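Unit 6: Visitor Information and Small-Town Accommodation
Handout for the second session

This session looks at how a small town or valley handles visitors who stay one or two nights. Last time we dealt with day visitors, who spend little and mostly in cafes and car parks. Overnight visitors need more from a place, and they ask for it earlier.

1. What the visitor office does

A local visitor office usually has two jobs that pull against each other. It answers questions from anybody who walks in, and it sells the beds of the businesses that pay for it. When a guest asks for "somewhere quiet near the river", the person at the desk has to give a fair answer without sending every guest to the same guest house.

Most offices deal with this by rotation. At Tulow the list is turned over each morning, so the house at the top goes to the bottom. At Fahy the desk gives out three names and leaves the guest to ring them. Both methods have been complained about by members. Read the two sets of desk rules in the reader before the seminar and note where they differ on late arrivals.

2. Booking by telephone, by form and online

Telephone bookings are still common among walkers, who often decide where to stop on the day. They take up desk time but are rarely cancelled. Booking forms on paper have almost gone, apart from coach groups.

Online booking shifts the work to the landlord, who has to keep the calendar up to date. A house with four rooms and no office staff may do this once a week. The result is double bookings, and the visitor office gets the angry call. Dredeck, the system used in our case study, holds a room for 9 minutes while the guest fills in the form. Landlords asked for longer, but it ties up rooms at busy weekends.

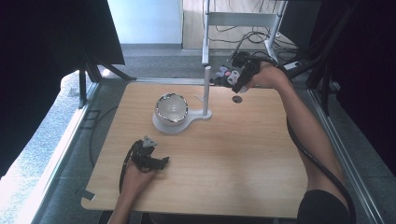 Commission is the other sore point. A landlord who pays commission on a two-night stay in April, when rates are low, may clear very little after laundry and breakfast. Some put the online price up to cover it, and the guest then finds a cheaper price by ringing the house. Offices dislike this, although few have a rule against it.

3. Case study: the Tulow valley

Tulow has 2289 registered beds, counting the campsite huts. The larger hotels are by the station. The farms and guest houses are spread along the side valley towards Fahy, where the bus runs every two hours and stops early in the evening.

The valley's walking leaflet was printed by Jodix and shows six routes. Five begin and end at the station car park, so the guest houses further up get little from them. The sixth is a two-day walk with a night at Fahy. It is the only one that needs a bed, and it takes up the least space in the leaflet -- a short paragraph and no map.

Points to bring to the seminar:

Who pays for the leaflet, and who gains from it?
What would a guest without a car need to know before booking at Fahy?
Should the visitor office take bookings for houses that are not members?

4. Terms

Bed night: one person sleeping one night. A couple staying three nights makes six bed nights.
Occupancy: bed nights sold as a share of bed nights on offer. Check whether closed months have been left out.
Visitor tax: a charge per person per night, collected by the landlord and passed to the town. Children are often exempt, but the age limit varies.
Allotment: rooms set aside for an agent until an agreed date, after which they go back to the landlord.

5. Written work

Write one page of advice for a guest house owner who is thinking of joining an online system for the first time. Use plain words -- the owner has no background in the subject. Hand it in by 24 June 2021, on paper or through the course page.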